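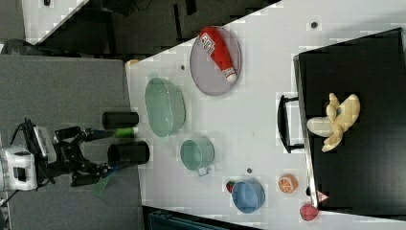 Sorting out the play kitchen (and a few things it taught me about the real one)

If you have small kids, or grandkids, or nieces who come over on Saturday and take the living room apart, you know how toy food spreads. I find peas in my slippers. I once drove all the way to Mevancombe with a plastic fried egg on the dashboard and only noticed when the guy at the gas station waved at it.

So I finally sat down and worked out a system, and most of it came straight from how I keep my own cabinets. Take what you like and skip the rest!

Dump everything out first

I mean everything, onto one big flat surface. A light-colored table is best because you can see what you've got, including the tiny stuff that hides in the bottom of the bin. Do it after bedtime or you'll have "help." Pull out anything cracked or with a sharp edge and put it straight in the trash, don't make a maybe pile. My maybe pile lived on top of the dryer for a year.

Wash it like dishes

Hard plastic pieces go in the sink with warm water and regular dish soap. Swish, rinse, lay them on a towel. I don't put them in the dishwasher anymore after a set of little cups came out looking like potato chips. Anything with batteries gets wiped with a barely damp cloth and that's all, and check the battery door while you're at it. If there's white crust in there, toss the batteries and clean the contacts with a cotton swab dipped in a little white vinegar (gloves on, and let it dry all the way before new ones go in).

Squirters and bath toys are another story. If water has gotten inside and you see black specks, I say let it go. I've tried bleach, I've tried boiling, and I was still squinting at the thing a month later wondering.

Wooden food should never soak. Wipe, dry, and stand it up so air gets to both sides. The paint on ours started to lift after one bath and we lost half a watermelon.

Sort by what it does

I used to sort by color, which looked darling for one afternoon. Now it's cooking things in one bin, food in another, and plates and cups in a third. Kids get this right away because it's how the real kitchen works. I use the low open bins from Semple, the ones with the cutout handles, and I stuck a picture on the front of each one for the non-readers. Lids are a waste of money for this, they end up as sleds.

Anything over 7 inches doesn't go in a bin in our house. It hangs or it stands on the shelf. Big pieces in a bin just crush the little ones and then you have to dig.
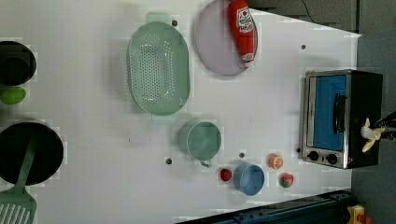 Grinden, November

Picking this page back up now that the cold's here and we're all indoors again. A few of you wrote in about colanders, of all things, so let me get to that!

Yes, a play colander is worth keeping even if nobody's draining pretend spaghetti. Ours goes to the sandbox in summer and the tub in winter, and I've borrowed it to rinse a handful of blueberries. For my real one, the trick is to rinse it the second the pasta's out. Starch sets like glue in those little holes. If you forgot (I forget), fill the sink with hot water, add a spoonful of baking soda, let it sit while you eat, then go over it from the outside in with an old toothbrush. Pushing from the inside just packs the gunk tighter.

Ketchup came up too. Store the real bottle cap down in the fridge door, in a cut-off milk carton so it can't tip. Wipe the cap with a hot cloth every week or so and you'll never get that brown crust. If the last bit won't budge, a teaspoon of vinegar and a good shake gets it out, and it's great in baked beans.

Toaster oven crumbs: unplug it, let it cool, slide the tray out over the sink. I line mine with nothing at all, foil on the crumb tray makes me nervous. A paste of baking soda and water left on for a while lifts the baked-on cheese.

Someone asked where my shelf is from. It's the Grotgate one, the narrow size with 6 hooks underneath. Screw it into a stud, please, kids hang on those.

Next time I'm doing the junk drawer, so send me your worst ones.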